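Button badges: drawers, binders or a cork board?

Pins, Buttons & Badges > Storage and Display

Nilmini Begum
Thread starter, Member
Hi all, first real post in this section after months of reading. I have a button problem. It started with the ones I brought home from Pumska (if you've been, you know, every single table is selling them and you walk out jingling) and now I'm at 70 and they live in a cookie tin. I hate the cookie tin. Every time I want one for my jacket I have to dump the whole thing out on the bed, and the faces are rubbing against the pin backs of whatever's underneath. Two of them already have little scratches across the front and one of those was a favorite.

These are round pin-backs, most of them the normal printed kind under a clear face, but my nicer ones have the metallic rims and those seem to show every single fingerprint and scuff.

So what do you all do? I've been looking at those little see-through drawer boxes people use for makeup. I've also seen the ita bag people with binders full of felt pages. And my sister says just get a cork board and be done with it. I have a desk, not a lot of wall, and a cat.

edgardo_yap
Regular
Cork board. Your sister's right. I've had mine up for years and I see every pin every day, which is the whole reason I buy them. Drawers are where collections go to get forgotten.

Get a framed one so it sits a little off the wall and the pin tips don't poke through to the paint.

Lutfa Amarasinghe
Moderator, Storage and Display
Love Edgardo's board but I've got to put in my usual warning: look at where the sun lands before you hang anything. I had a set of reds over my desk for one summer and they're salmon now. The printing under the clear face fades just like any other paper would. If your only free wall is across from a window, please don't.

I use binders for the small stuff and shallow drawers for the big ones. Felt in the bottom of each drawer, one layer, faces up, nothing on top of anything. Takes more space than you'd think.

olan_mo
Regular
Drawers drawers drawers. I bought the Dusetti cabinet secondhand off somebody here for $95 and it changed my life. OK that's a lot of money for a box. But I can pull a drawer out, set it on the table, pick my pins, slide it back in. With binders I was forever wrestling with the clasps. Pin through the page, close the pin, turn the page, whoops that one popped open, stab yourself, repeat.

The makeup drawer kind works fine too. Check the inside height before you order, some of them are so shallow that the catch on the back scrapes when you open it. And check if it comes with dividers or just one big open tray. You want dividers, or you want to make some out of card. Otherwise they all slide to the front every time you pull the handle and it sounds like a slot machine.

edgardo_yap
Regular
$95!! For a box you can't hang!

olan_mo
Regular
I've made my peace with it.

Lakmal Paul
New member
Going to disagree with the drawer people a bit. I do a lot of trading and drawers are no good once you leave the house. A binder goes in my backpack and I can hand it across the table. Nilmini, do you trade at all or is this strictly for home? It makes a big difference I think.

Also for the fingerprints on the gold rims, a dry glasses cloth is all I use. Don't put any liquid near the edge, it can creep in under the face and then you get that cloudy ring and it does not come out. Ask me how many I lost.

Nilmini Begum
Thread starter, Member
Wow, thank you, that was quick!

Lakmal, strictly home for now. I did exactly one trade in my life and regretted it in the parking lot.

Lutfa, my free wall is directly across from the window, so I guess that's the cork board gone. Sorry Edgardo. (Also the cat. I really think he'd eat one.)

Olan, $95 is way over what I had in mind, I'd rather spend that on buttons haha. But I like the idea of pulling a drawer all the way out. Do the acrylic ones come all the way out or do they catch?

olan_mo
Regular
Depends on the box. Some have a little stop at the back and you have to tip the drawer up to get it past. Cheap ones just come right out, sometimes when you don't want them to. Put it somewhere it won't get knocked.

And think about clear or tinted. Clear looks great in the store and then you see the dust. Mine's dark and I never clean it.

Lutfa Amarasinghe
Moderator, Storage and Display
Tinted is nice but please don't count on it as sun protection. A gray see-through box is still a see-through box. Inside a closet or on the shady side of the desk is what I'd go for.

One more thing on lining. Craft felt sheds, and the fuzz gets stuck around the rim where it curls under. I switched to the thin foam sheets that kids use for art projects. They cut with regular scissors and you can trace the drawer bottom right onto the sheet. Cut it a hair small or it buckles up in the corners.

edgardo_yap
Regular
For the record I have a curtain. It's a thing you can do. You close it when you go to work.

But fine. If you're going the drawer way, at least rotate. Put a few out on a little easel or a strip of ribbon and swap them every month. Otherwise you'll open that bottom drawer in October of next year and go oh, I forgot I had you.

Lakmal Paul
New member
The ribbon is a good idea, I might steal that. Wide grosgrain, right? The satin kind snags.

edgardo_yap
Regular
Grosgrain, yes. Hang it from a dowel with a clip at the bottom so it stays straight. Heavy pins at the top.

BegumAunty
Regular
No relation to the thread starter as far as I know, hello Nilmini!

I'm the one with the 2,000 political buttons from my late father-in-law that some of you helped me sort last year. We ended up with flat boxes and it was the right choice for that many, but for a collection your size I'd go small drawers too. Sort by who made them or where you got them and leave color for people with more patience. We started by color and gave up the first night because what on earth do you do with a rainbow one.

Put a slip of paper behind the special ones with where it came from. You think you'll remember. My father-in-law thought so too.

olan_mo
Regular
Seconding the slips. And leave yourself gaps! Don't fill every slot on day one, you'll have to shuffle the whole thing over when you get home from the next show.

Nilmini Begum
Thread starter, Member
Hello other Begum!! That made me smile.

OK decision made, drawers it is. Stevley has the little desktop ones on the shelf and I'm going over there with a ruler and one of my biggest buttons in my pocket. I'll do the foam lining. Edgardo, I promise there will be a ribbon, on the inside of the closet door where the sun and the cat can't get at it.

edgardo_yap
Regular
I'll take it.

Lutfa Amarasinghe
Moderator, Storage and Display
Report back please! We get so many of these threads and then we never find out what people bought.

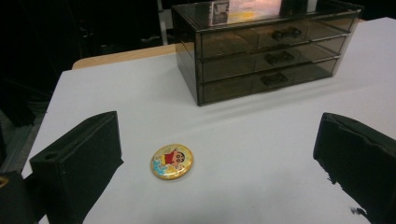

Nilmini Begum
Thread starter, Member
Posted 24 Sep 2025

Reporting back as ordered! I went with the smoky gray three-drawer one. I stood in the aisle forever going back and forth with the clear, and then I remembered what Olan said about dust. It's see-through enough that I can sort of tell what's in each drawer without opening it, and the little dark handles are easy to grab.

I haven't moved in properly yet, so the drawers are mostly empty still. The button lying on the table is one of my gold rim ones, the kind I was whining about in my first post. Those are getting the top drawer all to themselves. Middle drawer is for the Pumska ones, and the bottom is whatever's left plus room to grow (I heard you, gaps).

Foam sheets are bought but not cut yet. Lutfa, when you trace the drawer bottom, do you cut one piece and notch it for the dividers, or do a separate little piece for each section? I'm leaning toward separate pieces so I can swap one out if it gets marked up, but that's a lot of tiny rectangles and my scissors aren't great.

The cookie tin has cookies in it again, by the way.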